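About the Rilley Robotics Club

Home / Clubs and societies / Robotics Club / About us

Last updated Feb 10, 2020

The Robotics Club is open to all students at Breathnach College, whatever course they are on. We meet after lessons in the ground floor workshop in the Rilley building, which is where the name comes from. You do not need to have done any programming before, and you do not need to buy anything. Members pay £2 a term, and this goes towards tea, screws and batteries.

How the club started

The club began as a lunchtime group for students who wanted more time on their engineering coursework. The first projects were small wheeled robots that followed a line of black tape on the floor. Some of these are still on the shelf by the door and new members usually start by getting one of them going again.

After a while the group wanted to do something harder than driving around the floor, and moved on to arms and hands. The college agreed to let us use the workshop outside lesson times and gave us two lockable cupboards.

What we are working on now

Our main project is called Hurala. The aim is to have a robot do everyday kitchen jobs without being steered by a person: opening a door, picking up a jar, putting it down in the right place, closing the door again. Most of the year so far has gone on doors. A fridge is a good one to learn on. The door is heavier than it looks, the seal holds it shut at the start and then lets go suddenly, and the pull has to follow a curve. A straight pull tends to slip off the edge.

Students on the project work in two groups. One group looks after the movement of the arm and where the hand should be when it arrives. The other works on the hand, mainly on which finger or thumb should take the load and how far it should bend. The groups swap over at half term so that everybody has a go at both.

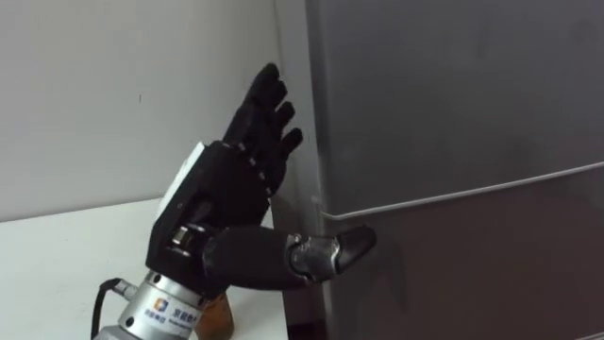
Reading time: 3 minutes

The approach to the door is the part we have changed most often. We have been trying positions with the fingers kept up and clear of the door, and the thumb brought in level with the strip between the upper and lower doors. A few centimetres makes a big difference to the pull, so each position is written down in the project log with the result next to it, including the ones that did not work. The log is kept on paper and typed up at the end of the month.

We set ourselves a target of 200 logged attempts at the upper door before moving on to the lower one. Once both doors are done, the next job will be fetching an item from a shelf.

The competition

Each year we enter a team for the Prestusar Challenge, a regional competition for schools and colleges. Teams are given a household task and marked on how well the robot does it, on their written notebook, and on a short talk to the judges. The notebook counts for 400 points, so we ask the team to keep it up to date from the first session. Last year we did well on the notebook and badly on the timed run. The team is chosen in February from members who have come regularly. Places do not go only to the strongest programmers. We also need people to write, draw, solder and speak.

What happens at a session

Sessions last two hours. The first few minutes are for going over what was left unfinished last time, then people get on with their own part of the project. Staff are present throughout. Nobody works with an arm that is switched on until they have done the safety talk, and there is always one person standing by the stop button while it is moving. Long hair must be tied back and lanyards taken off.

New members spend their first 3 sessions on the line followers and the basic programming sheets. After that they can join Hurala or carry on with a project of their own. Recent ones have included a plant waterer and a machine for sorting washers by size.

Joining

Come to the workshop at the start of any session, or leave your name and form group at the main reception. Parents and carers of students under 16 will be sent a consent form, which must be returned before the second session. The workshop has step-free access from the car park side, and the benches at the window end can be raised and lowered.

Local firms that would like to offer spare parts or a visit should write to the college office and mark the letter for the Robotics Club. We are short of stepper motors and storage boxes at the moment.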